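**Small pencil case for a desk – what goes in yours?**

**inkwell42:** I finally cut my desk stuff down to one purple zip pouch and I love it! Teal scissors stay out on the table, everything else has to fit or it goes back in the drawer. Lavender makes me happy every time I sit down. 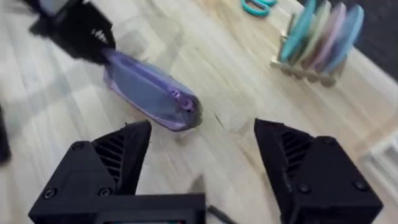
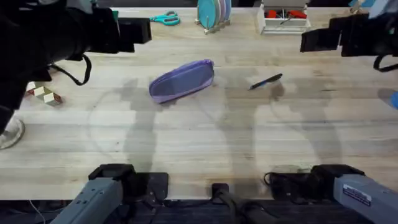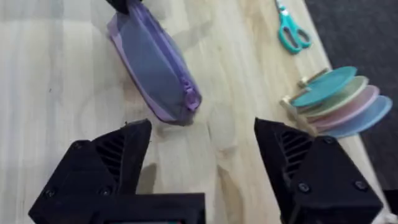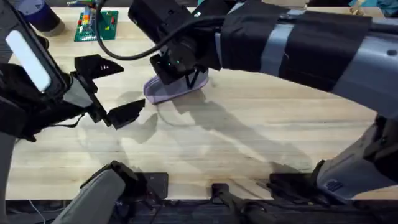 **paperfox:** How do you get ink out of a pouch lining?

**inkwell42:** Dab it with rubbing alcohol on a cotton ball, then wash with dish soap and let it air dry. Fresh ink comes out best.

**mossy_b:** I don't get the soft ones. Mine went saggy by October and I lost 2 good erasers in the corners. Went to a Detitz tin and never looked back.

**paperfox:** Tins rattle! I've had a Dasska pouch for years – 15 pens and it still zips.

**mossy_b:** 15 pens is a drawer, sorry.

**inkwell42:** Ha, you two. I'd still take soft over a tin, it squishes into any bag. And scissors stay out for me, the points are murder on a lining.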